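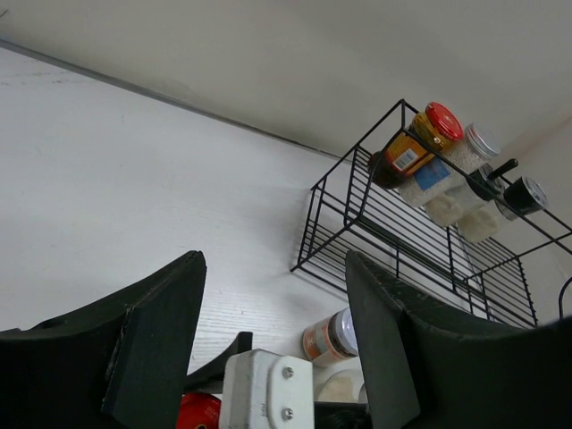

Semport Arms Control Education Project
Interim report to the Kim Fund, second period
Submitted 26/07/2020

1. Where we are

The grant pays for public forums on nuclear policy in Pirnbridge and Prilton, a short voter guide, and a survey of candidates for federal office. At the end of this period the guide is finished, the forums are partly done, and the survey is behind schedule.

2. Forums

We held the Pirnbridge forum in February in the library meeting room. Seating was set for 80 and all seats were taken. The talk covered how a launch order is given under present law, what Congress can and can't do about it, and what happens if New START runs out next year without an extension. Questions ran past the closing time. Most were about the launch order, and several people asked why one person can give it.

The Prilton forum was planned for spring and could not be held in person. We moved it online and had 40 people on the call at the highest point. Sound was poor for the first part, and we lost some of the audience before it was fixed. We have since changed to a different service. The room deposit in Prilton was returned in full.

3. Voter guide

The guide is eight pages. It explains the main treaties, the cost of replacing the land-based missiles, and the arguments for and against a no-first-use policy. Two outside readers checked it, one from each side of that question, and we made changes for both. The section on missile defense was cut to half a page after they told us it was hard to follow.

We printed 200 copies. Nearly 100 have gone out, mainly by mail on request. The rest were meant for tables at summer events that have been canceled, so we will offer them to the county libraries when they reopen. The guide can also be downloaded from our site in large print.

4. Candidate survey

The survey has six questions and went to every House and Senate candidate on the ballot in our area. Replies have been slow. Challengers have mostly answered. Incumbents' offices have mostly sent general statements on defense, and we do not plan to publish those as answers. A second letter goes out next month, followed by phone calls.

5. Budget

Travel and room rental are under budget. Postage is over, and so is the line for online services, which was small to begin with. We ask permission to move the unspent travel money to those two lines. The total does not change.

6. Next period

One more online forum, open to both towns, on the New START deadline. Survey answers posted before early voting begins. Final report and receipts by the date in the grant letter.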